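Prurance rain shell "made from ocean plastic" — anyone looked into this?

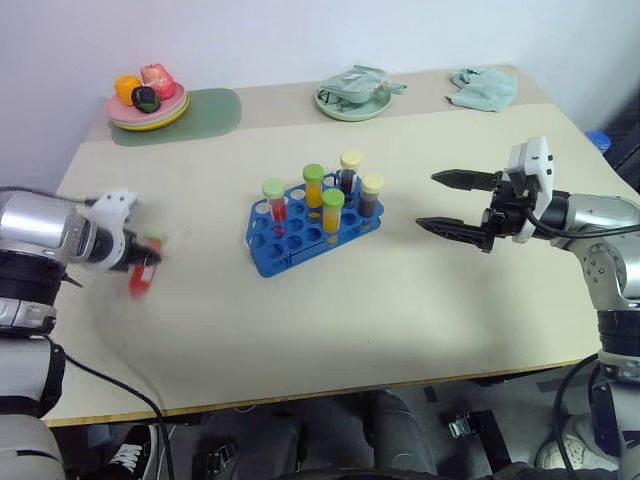 Re: Prurance rain shell "made from ocean plastic"

tidewrack
Posted 2020-10-16
The new Prurance shell is $178 and the hang tag says "born from the ocean." I went looking for what that means and got as far as a page with a turtle on it. No percentage, no mill name, no country. The care label says 100% polyester, which tells me nothing. Has anybody gotten a straight answer out of them?

seamripper_oh
I wrote to them in August. Got back three paragraphs about their journey and one usable sentence: the face fabric is "up to" recycled content, sourced through Taheri. "Up to" covers zero, so make of that what you will.

Budgie44
Taheri is a real supplier though. I have a Sedunum daypack in their fabric and it's held up for almost five years of bus commuting. People on here act like every recycled claim is a scam.

tidewrack
I didn't say scam. I said I can't find a number. Those are different complaints.

seamripper_oh
>>I have a Sedunum daypack in their fabric
Sedunum prints the percentage on the inside label, or they did on mine. If Prurance is buying from the same place they could do the same thing tomorrow and it wouldn't cost them much.

mill_rat
Used to work in a knitting plant (not for any of the names in this thread). A few things.
"Ocean plastic" on a tag very often means bottles picked up on land, somewhere within a set distance of a coast. It's called ocean-bound. Nothing wrong with collecting it, but it has never been near a turtle.
Stuff that has been floating in salt water and sun for years is mostly poor feedstock for fine yarn. It can be done in small amounts, blended. I would be surprised if a whole jacket came from it.
Also ask about the membrane and the zipper tape. The claim usually covers the face fabric only.

Budgie44
OK but bottles off a beach road in somebody's jacket is still better than bottles in a ditch. I don't get why we have to beat up the one company that's trying.

mill_rat
A bottle can go back into being a bottle. A laminated jacket mostly goes in the trash at the end. I'm not against it, I just don't pay extra for it.

koskela_fan
Counterpoint to all of this, the Prurance fit is great and the hood works with a bike helmet. I'd buy it if the tag said "born from a refinery."

tidewrack
Fair enough. How's the waterproofing after a wash or two?

koskela_fan
Shoulders started wetting out at nine months under a backpack. Retreated it and it's decent again. Not $178 decent, I got mine on sale.

hemlockdrive
Has anyone compared it with the Budix one? Same cut as far as I can tell, no ocean story, noticeably cheaper. I tried both on in the store and couldn't feel a difference in the fabric.

seamripper_oh
Budix pit zips are shorter and the cuffs are just elastic. Otherwise yeah, very close. I kept the Budix.

Budgie44
So you'd give your money to the company that makes no effort at all?

seamripper_oh
I'd give it to the one that didn't tell me a story it couldn't back up. If Prurance puts a figure on the label I'll look again.

tidewrack
Sent them a second email asking for three things: percent by weight, where it's collected, and who certifies it. Will post whatever comes back — turtle included.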